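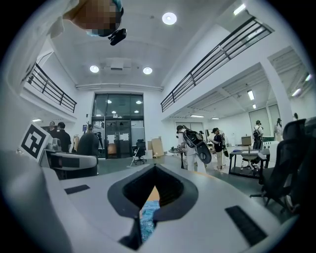 Maintenance Notes on the Hand-Held Grippers at Adadside

April 27, 2023

The following is a record of how the hand-held gripper units at the Adadside site are set up, inspected and returned to service. It replaces the notes I posted in December, several parts of which are now out of date. Readers who only need the pad replacement procedure should go to the third section.

I am responsible for the mechanical condition of the grippers. Software, recording and scheduling belong to Elínborg Hallgrímsson and are mentioned only where they affect the hardware. Opinions are my own and do not bind Braritz, which operates the site.

1. Receiving a unit

Each gripper arrives from the Nesetti workshop as a closed white body with its pads fitted and its jaws pinned. The pin must remain in place until the unit is on the bench. Two units were unpinned in the hallway last winter and both came to me with a bent guide. The guide is a small part and takes a full afternoon to change, as the body must be opened along its whole length.

On the bench, the pin is removed and the jaws are closed by hand, slowly, five times. The movement should feel the same throughout. A catch near the closed position usually means that the return spring has been seated one notch too far forward. A catch near the open position is more often dirt in the slide. Neither should be corrected with oil. We use a dry lubricant on the slide and nothing at all on the spring.

The body screws are then checked with the short driver. They go into threaded inserts, and the inserts pull out if the driver is leaned on. I tighten until the screw stops and leave it there. A unit whose screws will not hold is sent back with a note attached to the body, since notes placed in the box have a way of staying in the box.

2. Setup on the floor

Adadside is one large room with mezzanine walkways above it, and the floor is shared by everyone working that session. People wearing backpacks pass close to the equipment, and chairs are moved constantly. The setup has been arranged with this in mind.

The marker placard is placed first. It is a white board with a large black square marker, and it stands upright on top of the gray equipment unit. It must be vertical and must not rock. The earlier version of these notes advised a strip of tape along the lower edge. I now recommend the slotted base, which Nesetti supplies with the second batch, because the tape let go during long sessions and the placard leaned back by a few degrees before it was noticed. A leaning marker produces position data that looks reasonable and is wrong, and Elínborg has had to discard a full morning of work on that account.

Once the placard is in place, the operator takes the gripper to the starting position and holds it still for a count of 25. During this time no person should stand between the gripper and the marker. If the position reading drifts, the operator should check the following before calling me:

The placard is upright and its face is clean.
The lens window on the gripper is clean.
The jaws are fully open.
The unit has been given time to settle after being switched on.

The lens window is wiped with the gray cloth only. Paper towels have scratched two windows already, and a scratched window cannot be polished.

3. Replacing the pads

Pads are replaced at 3000 closings or when the surface shows wear, whichever comes first. In practice the ribbed pads are changed early. Their ribs flatten at the front edge, and a worn pad will hold a box well enough while letting a cloth item slide. Operators tend to respond by squeezing harder, which hides the fault and shortens the life of the spring.

The procedure is as follows. Switch the unit off and insert the pin. Lift the old pad from the rear corner with the plastic tool, never with a blade. Remove all of the old adhesive. This is the slow part, and it should not be hurried; a ridge of adhesive that can barely be felt under the thumb will still tilt the new pad. Clean the seat with alcohol and wait until it is dry. Set the new pad against the rear stop, lower it forward, and press for one minute. Leave the unit overnight with the clamp on.

The Frandsen clamp is the correct one for this work. The spring clamps in the top drawer are too strong and will mark the body. I have moved them to a lower drawer and labeled it.

After the overnight rest, the unit is tested with 50 closings on the soft block and then with a folded cloth. If the cloth slips, the pad is removed and the work is done again from the start. I do not accept a pad that improves with use.

4. Cable and strap

The cable is still the most common reason for a unit to come back to me. It fails close to the plug, where it bends as the operator turns the wrist. We have fitted a longer sleeve to all units, and failures have become less frequent. Operators should leave a hand's width of slack at the wrist before securing the cable, and should not wrap it around the body of the gripper when putting it down.

The wrist strap is checked at the start of every session. Frayed stitching is sufficient reason to withdraw a unit.

5. Records

Every repair is entered in the bench log with the unit number, the fault as reported, the fault as found, and the parts used. The second and third of these are often different, and both are wanted. The log now holds more than 2400 lines, and it has been useful in deciding which spares to keep on site. We have stopped ordering jaw tips in quantity and have doubled our order of cables and ribbed pads.

6. Open matters

The slotted base is still missing for the older placards. Nesetti has been asked for a further supply and has not given a delivery date.

One unit continues to show a faint click at half closure. It has been opened twice and no cause has been found. It remains in service for practice sessions only, and carries a yellow tag. Please do not remove the tag.

Corrections to these notes may be left in the comments or written on the sheet beside the bench.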